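Reading a Broker's Record Without Fooling Yourself
Speaker notes, investor evening, Galtden Public Library
Feb 14, 2025

Slide 1. Title

Thanks to the library for the room. Say up front: I'm not selling anything tonight, and you should be suspicious of people who open that way, me included. I used to work in compliance review. I read broker files for a living and came away with a low opinion of how much a clean file proves.

Not legal advice. If you've lost money, talk to a lawyer who handles these claims, and ask how they get paid before you tell them your story.

Slide 2. What the public record is

Most of you can look up a registered broker for free. The report gives employment history, licenses, customer complaints, regulatory actions, some terminations, and certain money troubles such as bankruptcies.

Who writes it? Much of it comes from the firms and the brokers themselves, on forms they are required to file. So when you read the reason somebody left a firm, you're often reading the firm's version. The broker may have added a comment. Both sides have a reason to pick their words.

Pause here. Ask who has looked up their own broker. Don't comment on the number of hands.

Slide 3. "Discharged," "permitted to resign," "voluntary"

Three words for leaving a job. I don't trust any of them by itself.

"Discharged" sounds worst. Sometimes it's a paperwork lapse. "Voluntary" sounds fine, and sometimes the person left a week ahead of an internal review. "Permitted to resign" is the one I'd ask questions about every time. Permitted by whom, and what was the other choice?

Read the dates next to each other. A resignation in one month and a complaint filed in the next tell you more than either entry does.

Slide 4. The Coris file

Coris is the name I use for a mid-size brokerage whose paperwork I reviewed. A branch there had 108 customer accounts moved into the same non-traded real estate product over a single summer, most of it in July. Retired people, small business owners, one couple saving for a house. Very different customers with the same "growth, moderate risk" box checked on every form.

The supervisor had signed all of them. Seven carried handwritten notes. The rest had a signature and nothing else.

What did the public record show at that point? Nothing at all. No complaints had been filed. Anybody doing the homework I'm telling you to do would have come away feeling good.

Let that sit before moving on.
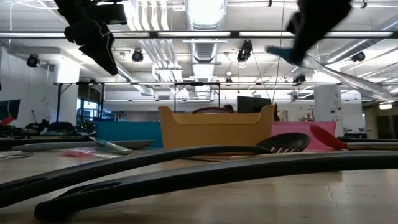

Black utensils and a yellow tub on a light wooden tabletop.

Slide 5. Suitability, in plain words

A broker who recommends something is supposed to have a reasonable basis for thinking it fits you -- your age, your income, what you already own, when you need the money back. The rules have been tightened over the years and the wording has changed. I've heard people claim the newer wording fixed the problem. I'd like to see the evidence.

The form you signed when you opened the account matters more than you think. Get a copy. Check the net worth line. I have seen that line filled in with a number the customer had never said out loud. If it's wrong, write to the firm, keep the letter, and don't settle for a phone call.

Slide 6. Fees and the Ramima statement

Put up the blank statement layout from Ramima. Point to the bottom of the second page.

One quarterly charge of $567 on a small account, labeled "program and platform." I asked what it paid for and got two different answers from two departments. Maybe both were true. A customer shouldn't have to make that call twice to find out.

Ask for all costs in dollars. Percentages make large amounts look small.

Slide 7. Law firm notices

You've all seen these online. "Our firm is investigating" followed by the name of a broker. Some lead to real recoveries. They're also advertising. The notice usually repeats what is already in the public record, and an allegation repeated on a website is still an allegation.

Things to ask before you sign with anybody:
Do you take a share, and of what amount, before or after expenses?
Who pays the filing fees if we lose?
Have you handled a case to a decision, or do they all settle?
How long do I have left to file?

Don't sit on that last one. Deadlines run whether or not you've noticed the loss.

Slide 8. Arbitration

Your account agreement very likely sends disputes to arbitration. Decisions are short and often give no reasons. Appeals are narrow. Winning an award and collecting it are two separate jobs -- in the Phan matter the customer won and was still waiting 217 days later, with the firm out of business.

Keep this slide short. People get angry here and want to tell their own story. Offer to talk afterward at the back table.

Slide 9. Questions

Repeat each question into the microphone. No opinions on named brokers. If asked who I use for my own money: an index fund, and I read those statements too.

Handouts are by the door. Room has to be clear by nine.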